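Packaging and Presentation, Unit 6: Twist Wraps
Course notes, B. Salian, Clelberg

6.1 Definition
A twist wrap is a single sheet rolled round the sweet and closed by turning both ends. No adhesive or heat seal is used. The closed pack has a body and two flared ends.

6.2 Dead fold
Film for twist wrapping must hold its shape after turning. A film that springs back opens in storage. Waxed paper holds well but tears at the neck. For the Standov exercise, cut 19 sheets and discard any with a nick at the edge.

6.3 Colour and body band
Print that matters goes on the body. Ink at the ends is lost in the pinch, so these are normally left in the ground colour. A lighter band across the middle marks the body clearly against a darker ground, as in a magenta wrapper with a lavender band.

6.4 Inspection
Place one wrapped piece on a plain, matt surface, clear of other items. Check that:
- both ends are pinched and flared
- the band lies across the middle
- the body is roughly rectangular

Record faults on the Chacko sheet. Reading for Unit 7: Hundance handbook, section 5.
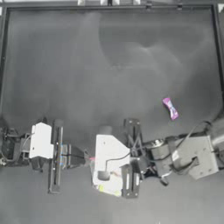
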